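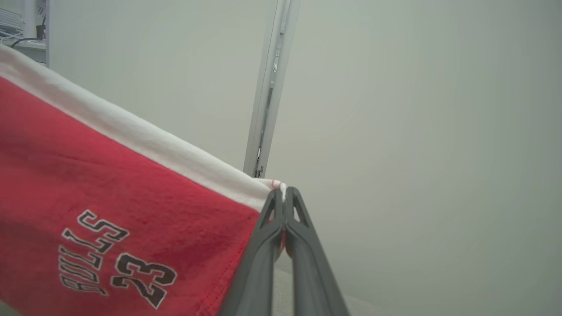 ## Handout 5: Folding sportswear

Course in Textile Care, November 2023
Notes: Emilian Coman

In the last handout we practiced with towels. A towel has four equal corners and it forgives many mistakes. Sportswear is smoother, it slides, and the print does not bend so easily as the cloth.

**First step: find the top.** Lift the piece by one corner and let it hang. Wait until it stops moving, then look for a band or a seam which tells you the direction. 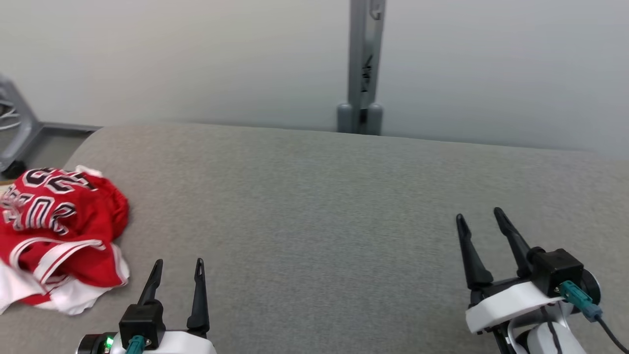

*Fig. 2. Red jersey in a pile. The number 23 is broken by the folds.*

**Second step: flatten.** Put the piece on the surface with the print down. Smooth from the middle to the sides with an open hand. Do not pull on the letters.
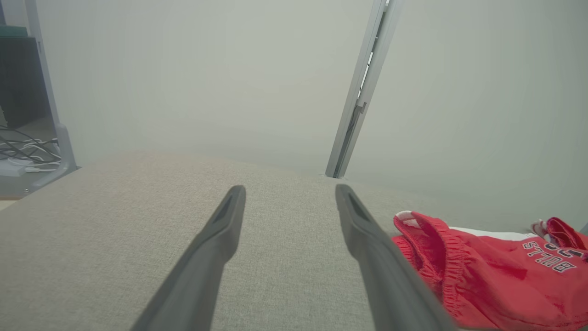

Choice of surface is a question I receive every September. A hard table is faster, but a padded one holds the cloth in place, and I prefer it for beginners. Use a plain color if you can. On light beige fabric a red garment has a clear outline, even when it is crumpled, and you can find its border without touching it.

**Third step: fold** the sides in, then the bottom to the top, in 6 movements or fewer.

Homework: fold five pieces and write down which was the most difficult. Give the sheet to Hakim Tarigan, room 37.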